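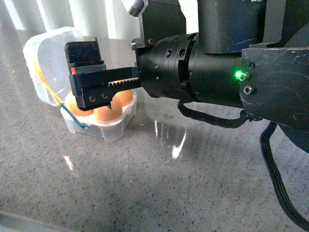 Bresura Salon School, Hair & Scalp Department: Tips for Home

Washing your brushes, and other things you've been putting off

Pull the hair out of your brush first. A rattail comb does this well, and so does a crochet hook if you own one and are no longer speaking to the person who was going to teach you. Run it down between the rows and lift. It comes away as a sort of felt, which you should throw out before anyone sees it.

Fill the bathroom sink with two inches of warm water and a squirt of ordinary shampoo. Plastic brushes and combs can sit in it for ten minutes. Wooden ones can't. They swell, then crack, and you'll be back at the store pretending the old one was stolen. Dip only the bristles and scrub with an old toothbrush (retired, please).

Cushion brushes have a little hole in the pad. Water goes in easily and leaves when it feels like it, so dry them bristles down on a towel overnight.

Curling irons and flat irons: unplug, let them go stone cold, then wipe the plates with rubbing alcohol on a cotton pad. The brown stuff is old hairspray. Marlene Boychuk, who runs our Thursday evening class, scraped hers off with a butter knife once and now owns a very scratched flat iron.

Blow dryers have a filter at the back, under a cover that twists or snaps off. If yours smells like toast, start there. Pick the lint out and brush the screen dry.

Bobby pins that have lost their rubber tips should go. They scratch, and a pack of 100 costs less than a coffee. You'll find 98 of the new ones in the couch by March.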